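格拉克维尔旧物铺重新开门 塑料筒和软管单独设区

2025年2月10日

格拉克维尔的旧物铺Vasta本周一在皮特凯宁街的新店面重新开门。店里最大的变化是多了一块塑料件专区，过去混放在厨房用品和五金之间的塑料筒、软管、接头、盖子和收纳盒，现在都有了自己的架子。

Vasta原来的铺面在同一条街的另一头，去年8月租约到期后停业。店主玛尔詹·阿萨迪说，找房子没有花太久，时间主要用在清理库存上。旧铺面的后间堆了好几年的纸箱，有些箱子搬进来之后就没有打开过，里面的东西是什么、有没有配套的零件，账上都查不到。

“搬家之前我们以为最多的是餐具，打开一看，塑料的东西比餐具多。”阿萨迪说。

新店面积130平方米，比旧铺面略大，临街有两扇窗。靠窗一侧放家具和灯具，中间是餐具、玻璃器皿和小家电，塑料件专区在最里面，紧挨着付款的柜台。专区前面摆了白色台面的长桌，顾客可以把东西从架子上拿下来，放在桌上看清楚再决定要不要。

负责塑料件专区的是胡尚·萨利希。他在水暖材料店干过多年，退休后到Vasta上班，每周来四天。按他的分法，架子从上到下分为盖子类、直壁的筒和罐、带棱纹的筒和管，最下面一层放体积大、分量轻的收纳箱。接头和密封圈装在抽屉里，抽屉外面贴着口径。

带棱纹的一层是分得最费事的。萨利希说，侧面有一圈圈棱的塑料件看上去都差不多，拿到手里才知道区别。有的可以拉长和压短，有的是硬的，棱只起加固的作用，有的只是做成那个样子好看。来店里的人往往说不清自己要的是哪一种，只记得家里坏掉的那个“像手风琴”。

他的办法是先用手轻轻压一下，再量外径和内径。能伸缩的放左边，不能伸缩的放右边，拿不准的先不上架。量出来的尺寸写在纸签上，用棉线拴着，不直接往塑料上贴胶纸。旧铺面那批货里有不少贴过胶纸的，胶留在棱与棱之间的沟里，清理起来很慢。

店里登记货品用的是一套叫Clistix的标签本，每张纸签有编号，撕下来的存根留在本子里。到上周末为止，塑料件专区共登记了812件，其中290件属于带棱纹的一类。还有几箱没有登记完，萨利希说不赶时间，登记一箱上架一箱。

清洗也在店里做。后间有一个双格水槽，一格放加了洗涤剂的温水，一格放清水。平面的东西用海绵擦，有棱纹的用软毛刷顺着沟刷，刷完竖着晾。发黄的塑料不做漂白，照原样卖。裂了的、变脆的、闻起来有味道的都不上架，按市里的规定分类处理。

阿萨迪说，有顾客问过能不能把颜色洗白一些。“旧塑料本来就有深有浅，有的买来的时候就是偏奶油色。我们能洗的是灰，颜色不去动它。”

价格方面，专区里的小件按抽屉定价，同一抽屉里的东西一个价，大件单独标价。成套的不拆开卖，缺盖子的会在纸签上注明。顾客如果带着旧件来配，店里可以帮忙量，量尺寸不收钱。买回去不合适，七天之内凭纸签退换，纸签丢了的只换不退。

开门当天上午店里人不少。住在附近的一位女士拿着一截断掉的软管来找相同口径的，在抽屉里找到了接头，软管没有合适的长度，她留了电话。另一位顾客想给阳台上的花盆找几个高一点的筒当支架，在桌上比了半天，最后买走了两个直壁的罐子。也有人进来只是看看旧店的人搬到哪里去了，跟柜台后面的人聊几句就走。

街对面修鞋铺的老板说，Vasta停业的几个月里，常有人提着袋子到他那里问旧物铺搬去了哪儿，他就在门上写了一张纸条，后来纸条被雨淋花了，又重写了一张。现在纸条已经撕了。

关于今后收什么、不收什么，阿萨迪也做了调整。塑料件仍然接收，但要事先冲洗过，里面不能有残留的液体。装过油漆、农药和机油的容器一律不收。一次送来超过两箱的，请先打电话，后间放不下太多。儿童玩具和安全座椅暂时不收，等楼上的储物间收拾出来再说。
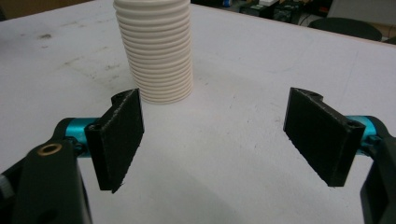 萨利希自己对棱纹件有些偏爱。他说在材料店的时候，这类东西一到货就整捆立在墙角，卖多少截多少，从来没有人一个一个地看。到了这里每一件都不一样，棱有密有疏，有的棱是圆的，有的摸上去有角。他打算在长桌旁边的墙上钉一块板，把常见的几种棱纹各取一小段挂上去，下面写明大致能不能伸缩、适合配什么接头，顾客照着板子找会快一些。板子用的样品从裂了的旧件上截，好的不动。

长桌的台面也是旧的，来自一家停业的裁缝店，搬来后擦过几遍，磨出来的印子擦不掉。阿萨迪考虑过铺一层垫布，后来没有铺。她说桌面硬一点，东西底平不平，放上去就看得出来，站不稳的筒一碰就晃。

店铺这次搬迁的费用大约400欧元，主要花在租车和补买架子的层板上，粉刷和接水管是阿萨迪和家里人自己动手。旧铺面的木架全部拆下来带了过来，只有最长的一排因为新店的门窄进不去，锯短之后放在了塑料件专区。专区的架子因此比别处矮一截，坐轮椅的顾客和个子小的人反而够得着最上面一层，这一点是用了几天之后才发现的。

新店的灯还没有全部装好，最里面的位置在傍晚偏暗，柜台上备有手电，可以借用。门口有一级台阶，需要用坡板的顾客按一下门铃，店员会把坡板搬出来。自行车请停在院子里，不要靠在窗下。

Vasta的营业时间为周二至周五上午十点到下午六点，周六上午十点到下午两点。开业首日的周一属于临时开放，从下一周起周一休息，只接待事先约好来送东西的人。送旧物请走院子一侧的后门，按铃后稍等，不要把箱子留在门外过夜。

塑料件的配件登记簿放在付款柜台上，没有找到合适尺寸的顾客可以写下口径、长度和联系电话，有货时由萨利希打电话通知。登记保留三个月，到期没有货的会划掉，需要的可以再写一次。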